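Workshop > Notebooks > Handling bench > Rules of the bench

November 3, 2023

I have been promising since March to write down the working rules for the arm bench in one place, and today I finally have a quiet afternoon and a big pot of tea, so here goes. Half of these live on sticky notes at the moment and the other half live in people's heads, and with the Kwon visit coming up and new folks joining from the Bromley site I would feel a lot better having them in the notebook where everybody can grumble at them properly.

Some background for anyone reading this later. The task on the bench is the tray work: a long cream tray that comes out of the side of the big plastic unit, with a small orange piece at the far end that the gripper has to deal with. It looks like child's play and I love it for that, but it is a very good teacher of manners. The piece is small, the tray is long and sticks out a good way from the unit, and anything you do at the tip you are doing at the end of a lever. If you push down a little too hard out there, the whole tray feels it. So most of what follows is really about being gentle, and about being gentle the same way every time so that one person's runs can be compared with another person's.

Rule one, clear the table. I mean completely clear. The unit and its tray stay, and everything else goes on the side shelf: hex keys, tape, coffee (especially coffee), the spare pads. We used to allow a small tool tray in the near corner and I was the one who argued for it, and I take it back. The arm has no idea that your tool tray is dear to you, and the people checking the run can't tell whether a screwdriver belongs to the setup or not.

Rule two, speed. During setup and teaching the arm runs in reduced mode with the cap set to 200 millimeters per second, and it stays there until two full passes have gone through without anyone reaching for the stop. Two passes, not one good pass and one you had a nice feeling about. If you change the gripper pads, the tray position or the program, you are back to zero and you start counting again. I know this is slow. I have stood there myself shifting from foot to foot like a child outside a candy store.

Rule three, the approach. Fingers closed on the way over, and stop short of the tip with open table showing between the pad and the tray. Hold there, look at it from the side, and only then open and go in.
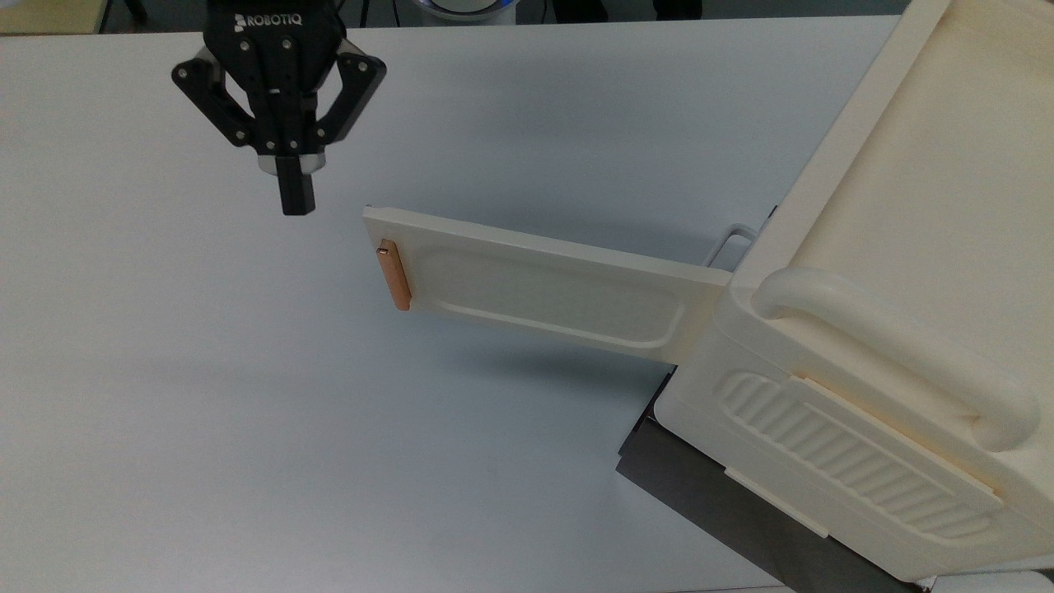
The hold is the part people want to skip, and I would ask you very kindly to leave it in. It is written into the program as a pause of 3000 milliseconds, and yes, over a long session those pauses add up, but they are also the only moment in the cycle when you can compare where the tool is with where you think it is and still do something about it. I have pressed stop in that pause more often than I care to put on paper, mostly over a tray that had been bumped out of line when someone leaned across to check a cable. Please also leave the height of the hold alone. If you need it different for your own tests, save a copy of the program under your own initials and put the shared one back as you found it.

Rule four, force. The grip limit for the orange piece is 18 newtons and it is a ceiling, so start lower and come up if it slips. Write the value you settled on in the run log along with the pads you used. A dropped piece is no trouble at all, you pick it up and log the drop. A tray that has been levered on is another matter, and I would much rather read ten drops in the log than have one proud clean run followed by a crack.

Rule five, hands. Nobody reaches over the tray while the arm is enabled, including when it is standing still, including when you are very quick. Standing still and switched off look exactly alike from where you sit. Press stop, check the pendant, then reach. If there are two of you at the bench, the one holding the pendant says "stopped" out loud and the other one waits for the word. It feels silly for the first day and then it becomes a habit, like saying hello.

Rule six, contact at the tip. Once the fingertips have the piece, the only moves allowed near the tray are straight up or straight down until the lower end of the piece is clear of the rim. No sideways moves and no wrist rotation while it is still down there. We borrowed this one from the Dramport fixture sheet, where it is written for glass parts, and it suits us just as well. I put the draft up on the shared page this morning to see what people made of it.
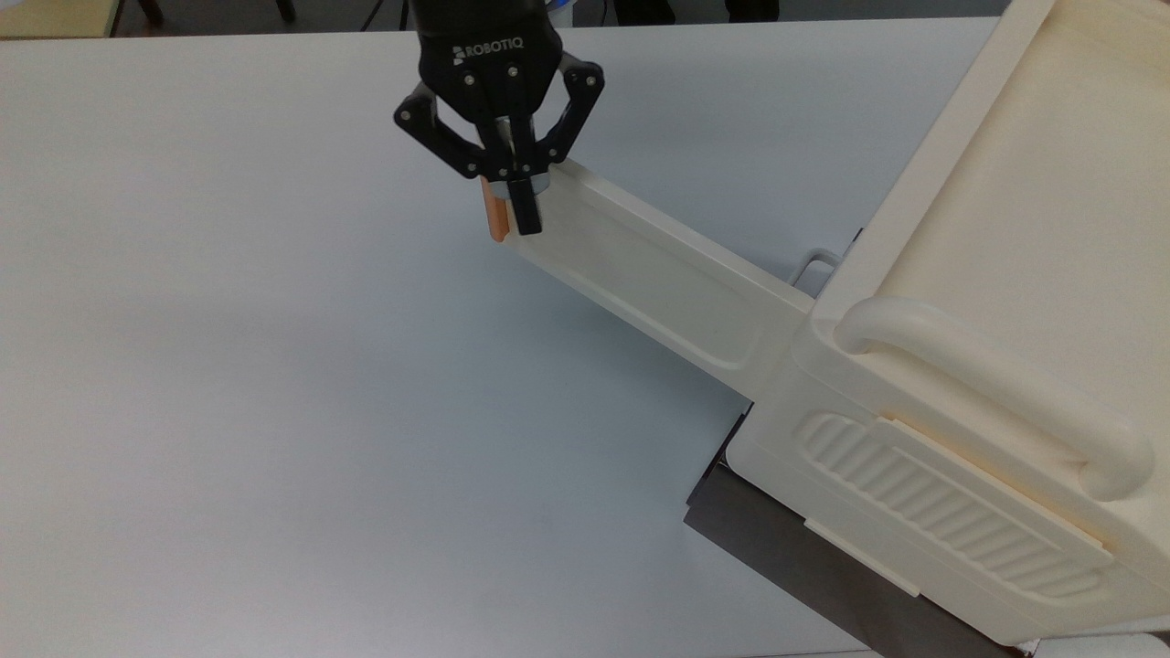 Clinov wrote back within the hour that straight up and down is fine as a principle, but the sheet ought to say in whose frame – the tool's or the table's – because with the gripper tilted even a little those are different directions, and a person could follow the rule faithfully and still drag the piece along the rim. The same note asked for the clearance to be given as a height and not left to the eye.

Both fair, and I am a bit embarrassed about the first one. I have changed the wording to "vertical in the table frame." The clearance I would like to measure before I commit to a number, so for now it says "clear of the rim, checked from the side," and I have left a gap in the margin for the figure.

Still open: what to do about the wire loop at the back, by the joint between tray and unit. No rule covers it yet, and a path that swings around behind could catch on it. My feeling is a keep-out box in the program, with a generous margin. I will try one tomorrow morning before the bench gets busy, and the printed sheet can wait until that is in.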